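Zakbridge Portable Sink Unit: Gallery

Fokis rents and refurbishes portable wash stations for outdoor kitchens, markets and site canteens. The gallery covers the top section of the Zakbridge unit as fitted at the Moston workshop: panel, edge rails, corner hardware, basin and faucet. The base cabinet, tanks and pump have their own page. Notes are by Nuala Carroll and apply to units refurbished since December.

Top panel
Gray, with a fine speckled texture similar to sandpaper. The texture hides light scratches but holds limescale in hard water areas. Clean with a soft nylon brush and dish soap. Do not use steel wool or powdered cleaner.

Edge rails
Brushed aluminum. The top rail is thick and rounded. The side rail is slightly narrower. Wipe along the grain. Polish will leave bright patches that cannot be blended out.

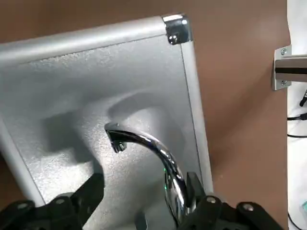
Rails should sit flush with the panel along their full length. A gap at any point usually means the panel was put back before the old sealant was fully scraped out. Remove it, clean the channel and refit. Sealant takes 4 hours to skin over and should be left overnight before the unit is moved.

Corner connector
Chrome, rounded, held by a small round screw near its lower edge. Tighten by hand only. A power driver will strip the thread, and the connector is then scrap. Spare connectors are sold in packs of 2.

Basin
Molded into the panel, so there is no separate bowl and no joint at the rim. The surface has the same speckle as the panel around it. The rim is smooth and curved and can be wiped straight through in one pass. Grease collects at the bottom of the curve. Rinse with hot tap water at the end of the day.

Basin repair
Chips up to 6 mm across can be filled with the gray repair paste supplied by Ní Mhurchú. Press the paste in slightly proud of the surface, let it cure, then sand by hand. Larger chips and any crack that reaches the rim need a replacement panel. Color match is good on newer panels and fair on older ones.

Faucet
Polished chrome gooseneck with a downward-pointing nozzle. The neck should be set so that the nozzle sits over the basin. Check this after transport. If it has drifted, loosen the nut under the panel, turn the whole body and retighten. Do not force the neck by hand.

Nozzle
Unscrew the fitting at the tip and soak it in white vinegar once a month. If the stream still sprays to one side after soaking, replace the fitting. Chrome marks easily, so wrap the jaws of the wrench with tape.

Ordering
The repair paste is part 39 on the Zakbridge spares list. Quote the serial number from inside the cabinet door when ordering a panel. Panels ship without rails or connectors.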